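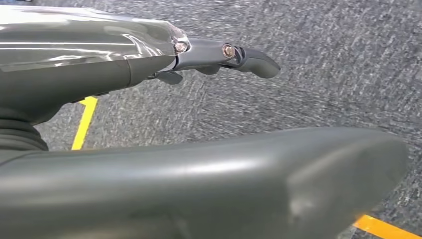
Wrist camera view, one finger out and the others folded under, carpet and yellow tape below.

From: Wolfram Thiele
To: hands-and-wrists list
Subject: Re: [hands] wrist view only, does blur hurt?

Hi all,

Sorry for the slow answer, May has been a bit of a blur for me too. Quoting the question in full as it got split across two threads:

> Wolfram, you said at the Plarden meet-up that you'd stopped
> throwing away blurred wrist images before training. Did you
> ever get a number for that? We bin anything under a sharpness
> cut-off at Jumari and lose a painful share of every session,
> mostly while the arm is travelling. I'd love to keep them but
> my colleagues are sure the policy will learn rubbish. Also, do
> you mask out the hand? Ours fills half the view and I keep
> wondering whether it's wasting pixels.
>
> Harms

Yes, we have a number now, or at least the start of one! The picture at the top is pretty typical of what used to go in our bin. Streaky carpet on the right, the thumb side of the hand (or the palm, depending on how you like to name these things) so close to the lens that it's soft as well, and only a few gaps where you get to see any floor. If you'd asked me last year I'd have said there was nothing in there worth learning from.

What we did was simple enough. The task is the dull one, move the hand to a taped spot on the floor and stop over it. We took 1,501 runs, all driven by people, and trained on them twice. The first policy got the sharp images only, with the same sort of cut-off you use. The second got everything, blur and all, and nothing else was changed. Then each one had 30 goes at the task from start positions it hadn't seen.

The sharp-only policy missed the spot around 9 times. The one that got everything missed 3 times. I know, I know, 30 goes is tiny and I wouldn't put it in a paper as it stands, but I did the whole thing over with a different seed and the order came out the same way round, with a slightly smaller gap.

My best guess at why: if you bin the blurred ones you aren't binning at random, you're binning the fast part of the move. So the sharp-only policy knows a great deal about hovering and creeping and next to nothing about travelling. You can see it when you watch it go, it sets off, dithers halfway, and then sort of crawls the rest of the way. The other one just goes. Yellow tape on grey carpet is also very kind to us here, the colour comes through even when the carpet texture is smeared, so please don't take this as proof that it'll work for, say, finding a grey screw on a grey bench. It may well not.

On masking the hand: we tried it, and I've gone back to leaving it in. With the hand blanked out (we painted it flat black, using the joint angles and a rough model) the policy got worse at stopping. I think it uses the gap between the outstretched finger and the big part below it as a kind of gun sight, and lines the tape up in there. Take away the edges and it has nothing to line up with. That bit is a hunch, mind you, and Tratance (our training code, for those who've joined lately) doesn't yet have a decent way of showing what the network is looking at, so I can't back it up with a pretty heat map.

One thing that did bite us was shine. The shell on the hand is glossy and picks up a bright streak from the lights, and the streak slides about as the wrist turns. When we trained in the morning and tested after dark, the policy was noticeably worse until we added random brightness changes to the images. Quite strong ones, too, stronger than felt sensible. If your hand is matt all over you may never run into this.

Harms, if you want to try it on your side, I'd start by keeping everything for 2 of your tasks and leaving the rest as they are, then compare. Don't bother with a clever deblurring step first. We spent ages on one and it made things look lovely to us and no difference at all to the policy. Do log the arm speed for every image if you aren't already, as it lets you check afterwards which part of the move your cut-off is eating. Ours was eating nearly all of the middle.

I can share the split lists and the settings file, just drop me a line off list. The raw images are a bit big to send round, so for those we'd need to sort out a disk or something.

Has anyone here tried the same with a second camera looking on from outside? I'd expect blur at the wrist to matter less again then, but I've been wrong about most of this so far.

Cheers,
Wolfram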